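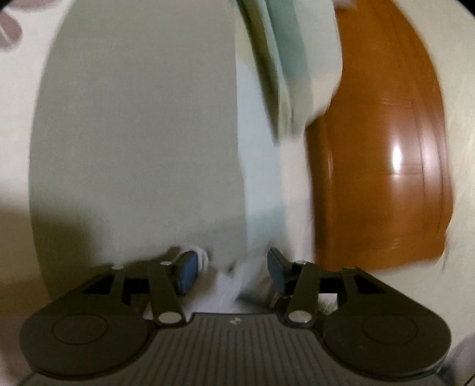
Folded pale and teal, next to the big gray-green piece. My favorite colors of the whole sort-out.

Well, the Great Clothes Sort is finally up on the page! Plenty of you asked how the bedroom was coming along, and I've written a bit more than usual this time, so you can skip the chatter if you're in a hurry.

For anyone new, I've been working my way through every drawer, shelf and storage bag in the place since September, and the bedroom is the last room on the list. I put it off because it has the most in it. Shirts, sweatpants, blankets, the good sheets, the not-so-good sheets, pillowcases that don't belong to any set I own. All of it has to go over the bed at some point, which means that once I start I have to finish before I can go to sleep. That's a pretty good motivator, I can tell you!

The first picture is all about color for me. I love a muted teal, and I love it even more next to something pale and creamy. When I fold I try to keep the soft greens and blues together, partly so I can find them again and partly just to please myself when I open the closet. My old system was by size, and before that it was by whatever was on top. Sorting by color takes longer the first time through, but putting things back is a breeze.

A few of you asked about my folding method. It's nothing fancy. Long sides in first, then in half, then in half again, and I smooth it with the flat of my hand between each fold. Thick things get one fold fewer or they spring open on the shelf. I tried rolling for a while after Lachlan Baxter swore by it (he packs for work trips all the time and gets a whole week into a tiny bag), and it's great for a suitcase – but in a deep drawer mine all unrolled and I ended up with spaghetti. 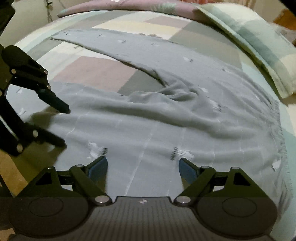 Words and sorting by Gavin Swanson
Posted 2020-04-08 in Home & Closet

On to the pale gray-blue one, spread out on the bed. I have a real weakness for this color. It goes with everything, it looks clean even when the light is bad, and I can never walk past it in a store. I've had to make myself a rule that no more of it comes into the house until something else in the same color goes out. Ask me in a month how that's going!

Soft clothes like this are the ones I find hardest to fold well. A stiff cotton shirt does half the work for you, but anything stretchy or slippery wants to wander off while you're lining up the edges. What helps me is to lay it out completely flat first and get the wrinkles out toward the hems before making a single fold. I used to skip that and just go for it in mid-air in front of the TV, and you could tell from my drawers. A bed is better than a table for this, I think, as the cloth stays where you put it. The ironing board is hopeless, way too narrow.

I ended up with three piles, same as in the other rooms: keep, give away, and the "I need to think about it" pile, which I'm trying to keep small. The thinking pile goes into a bag on the closet floor, and if I haven't gone looking for anything in it after 16 weeks, the bag goes out the door. So far I've only gone back in for one sweater and a pair of socks.

The give-away bags are going to the clothing swap in Fikutthorpe whenever it starts up again. Until then they're stacked in the hallway and I say excuse me to them every time I go by. If you have bags waiting too, put a note on each one with what's inside and the sizes. I didn't do that last time and had to unpack the whole lot on the day.

Still to come: the top shelf of the closet, the box of winter hats, and a pair of curtains I've been meaning to shorten for 2 years. I'd like to get the curtains done first – they've been folded so long that the creases have probably moved in for good. I'll put up more pictures when there's something to see, and if you have a trick for fitted sheets, please, please send it my way. Mine still end up in a ball at the back of the shelf.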